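Recording a Pick-and-Place Demo by Remote Control, Step by Step
Updated 2018-06-15

Every vendor video makes teleoperation look like waving your hands around until the robot gets the idea. I have been running sessions at Zinstead long enough to doubt that. What follows is how we record a cloth-sorting task with Shim, our control software, and where I think the usual advice is wrong.

1. Home both arms and watch them do it. The status light in Shim only says the command was sent.

2. Set the container where the near rim is in easy reach. If you have to stretch the arm to get over the rim, every demo will carry that stretch and the trained policy will copy it.

3. Bring the gripper to the rim and stop. Hold there for a count of five before you start recording. People skip this and then wonder why their first frames are all drift.

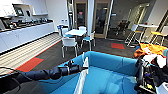 Left gripper over the rim of the blue container, fabric on the right.

4. Start recording, then pick one piece of fabric. Go slowly. Mi-kyung Gil teaches new operators to close the gripper, wait, and lift, and her demos are the only ones I never have to trim.

5. Release inside the container, well below the rim — dropping from height looks fine on screen and teaches bad habits.

6. Stop, label, reset. Move the pile a little between takes.

Do ten takes, then play them all back before doing more. Kyung-tae Choo once handed me 219 takes from a long week in October. I kept 111. The rest had late starts or a second grab that the label didn't mention.

The Shim manual says soft containers need no special handling. I don't believe it. Slumped walls shift when you brush them, so check the rim again before each take.

Next page: trimming and labeling your takes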